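Fluvville Community College
Department of Consumer and Household Studies
HS 21: Household Chemistry and Product Labels
Course Handout 4: Detergents, Surfactants and Reading the Label
Instructor of record: Busisiwe Lekota
Revised 11/18/22

Purpose of this handout

This handout supports the fourth unit of the course. Students are expected to read it before the laboratory session and to bring a printed or electronic copy with them. Terms that are set in capital letters at first use are examinable. The reading assigned with this unit is the department reader, chapters on water and on fabric care.

4.1 What a detergent is

A DETERGENT is a substance or mixture that helps remove soil from a surface. In ordinary speech the word is used for laundry and dish products, but the technical sense is wider and takes in many industrial cleaners. Soap is a detergent in this wider sense. In the trade, however, the two words are usually kept apart: soap is made from fats or oils and an alkali, while the word detergent is reserved for products built on synthetic cleaning agents.

The distinction matters most in hard water. Hard water contains dissolved calcium and magnesium. Soap reacts with these minerals and forms a gray, sticky solid, commonly called soap scum, that settles on fabric and on the sides of the tub. Most synthetic detergents do not form scum to the same degree, and this was the chief reason that households moved away from laundry soap during the twentieth century.

4.2 Surfactants

The working ingredient in nearly every detergent is the SURFACTANT, a shortened form of "surface active agent." A surfactant molecule has two ends. The head is attracted to water and is called HYDROPHILIC. The tail is attracted to oil and grease and is called HYDROPHOBIC.

When enough surfactant is present in water, the molecules gather into small clusters called MICELLES. In a micelle, the tails point inward and the heads point outward. Grease that has been lifted from a fabric is held in the middle of the micelle, where it remains suspended until it is carried off with the rinse water. The amount of surfactant at which micelles begin to form is called the CRITICAL MICELLE CONCENTRATION. Below this level cleaning is poor. Well above it, additional product gives little further benefit and may be difficult to rinse out.

Surfactants are grouped by the electrical charge on the head.

Anionic surfactants carry a negative charge. They are strong cleaners, produce a good deal of foam, and are the main ingredient in many laundry products.

Nonionic surfactants carry no charge. They foam less, are less affected by hard water, and perform well on oily soil at low temperatures.

Cationic surfactants carry a positive charge. They are used chiefly in fabric softeners and in certain disinfectants. They should not be mixed with anionic surfactants in the same wash, as each weakens the other.

Amphoteric surfactants may carry either charge, depending on the acidity of the water. They are mild and are common in shampoos and hand products.

Students often assume that foam is a measure of cleaning strength. It is not a reliable one. High-efficiency washing machines use little water, and a product that foams heavily may cause such a machine to rinse badly or to stop in the middle of a cycle. Products intended for these machines are made with low-foaming formulas and are marked accordingly.

4.3 Other ingredients

A finished laundry product contains a number of ingredients in addition to surfactants.

BUILDERS soften the water by binding or exchanging calcium and magnesium. Phosphates were once the most widely used builders. Their use in household laundry products has been sharply reduced because phosphates in waste water feed the growth of algae in lakes and rivers. Sodium carbonate, zeolites and citrates are common replacements.

ENZYMES break down particular kinds of soil. Proteases act on protein stains such as egg, blood and grass. Amylases act on starch. Lipases act on fats. Enzymes are sensitive to heat, and a very hot wash may reduce their effect. Students should also note that proteases can damage wool and silk, both of which are protein fibers.

OPTICAL BRIGHTENERS absorb ultraviolet light and give off blue light. They do not remove soil. They make fabric appear whiter to the eye by offsetting yellowing. 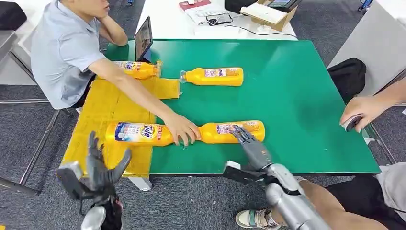

Why does a liquid detergent seldom contain a bleach?
Oxygen bleaches are unstable when stored in water and lose strength over time, so manufacturers generally place them in powders, where they remain dry until use.

The same reasoning explains the separate sale of liquid chlorine bleach. Sodium hypochlorite would attack enzymes, dyes and fragrance if it were stored in the same container with them. Where both detergent and chlorine bleach are wanted in one load, the care label of the garment and the instructions of both products should be consulted first.

4.4 Powder, liquid and unit dose

Laundry detergent is sold in several forms, and no one form is best for every purpose.

Powders store well, travel in light packaging and can carry oxygen bleach. They may dissolve slowly in cold water and can leave residue on dark fabric if the machine is overloaded. They are generally effective on mud and clay.

Liquids dissolve readily at low temperatures and can be applied directly to a stain before washing. They contain a substantial share of water, which adds to shipping weight. They are generally effective on oily and greasy soil.

Unit dose products, commonly called pods or packs, hold a measured amount of concentrated product inside a film that dissolves in water. They remove the need for measuring. They also present a serious hazard to young children, who may take them for food or toys, and must be stored closed, out of sight and out of reach.

4.5 Measuring the dose

The correct dose depends on four conditions: the size of the load, the amount of soil, the hardness of the water and the concentration of the product. The last of these is frequently overlooked. A cap that is filled to the top will, in many products, deliver far more than is required for an ordinary load.

Worked example. A bottle holds 950 milliliters. The stated dose for a medium load is 31 milliliters. Dividing 950 by 31 gives 30.6, so the bottle will supply 30 full doses, with a small amount left over. If a household fills the cap to 50 milliliters each time, the same bottle supplies only 19 loads. The household has lost 11 loads and has placed more surfactant in the waste water without improving the wash.

Exercise 1. A second product is sold in a bottle of 400 milliliters and has a stated dose of 21 milliliters. Find the number of full doses. Show your working and state the volume that remains.

Exercise 2. Two products sell for the same price. Explain in three or four sentences why the price per load is a better basis for comparison than the price per milliliter.

4.6 Reading the label

Students should learn to separate the parts of a label that inform from the parts that persuade. The product name, color scheme and general claims ("fresh," "deep clean") belong to the second group. The following belong to the first and should be located before any product is used in the laboratory:

Net contents
Directions for use and dose
Signal word, if any (Caution, Warning or Danger)
Statement of hazards
First aid instructions
Ingredient list, or the address where one can be obtained
Name and contact details of the manufacturer or distributor

The word "natural" has no single fixed meaning on cleaning products and should not be read as a statement of safety. "Unscented" and "fragrance free" are likewise not the same. An unscented product may contain a masking ingredient that covers the odor of the others.

4.7 Safety rules for the laboratory session

Eye protection is required at all times. Gloves are provided and must be worn when handling undiluted product.

Never combine chlorine bleach with ammonia, vinegar or any acidic cleaner. Toxic gases may be released.

Do not transfer any product to a drinking bottle or food container. Laboratory dilutions are kept only in the labeled flasks.

Spills are to be reported to the laboratory supervisor, Pravesh Pretorius, before they are wiped up. A wet floor with detergent on it is a slipping hazard.

4.8 Assessed work

The written report for this unit compares the foam height and the soil removal of two test solutions, issued under the code names Trollitz and Graller. Reports are submitted in pairs. The method sheet was prepared by Lungile Makhubela and will be handed out at the start of the session. Late reports are accepted only with written permission from the instructor.

Students who missed the water hardness test in April of the spring term should arrange to complete it with Tshepo Lekota in the preparation room. The results of that test are needed for the second table of the report.

Handout 5 covers stain types and the order of treatment.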